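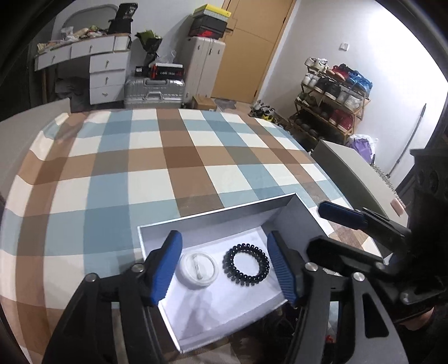 Small stuff week has started in my bedroom and I am so into it!! The rule: every tiny thing without a home gets one. Pins, hair ties, loose buttons, the lot.

First win – a shallow white box for the pins and the coil hair ties. No lid, no dividers. I can see what's in it from the door.

I spread everything out on the bed to sort it, plaid sheet and all. Would do it again, but small dark things love to hide in the brown checks. Shake the sheet out when you're done!

Badges go in first. I have 20 of them, mostly from the Bamton craft fair, and for years they lived in coat pockets, poking me.

Coil hair ties are the best thing to happen to my hair, by the way. No dent, no yanking. Mine stretch out after a while and a minute in hot water pulls them right back in. Try it, it's so satisfying.

Karlijn Kramer asked if the box goes in a drawer. Nope! On top of the dressing table, where I drop things anyway. If it's in a drawer I'll never open the drawer.

Pin clasps: close them before they go in. I learned this with my thumb.

Time spent so far: 50 minutes, and 6 of those were me trying on old badges in the mirror – no regrets.

Next up is the earring situation. I have a lot of singles. If you've got a good use for singles, please tell me, I'm all ears (sorry).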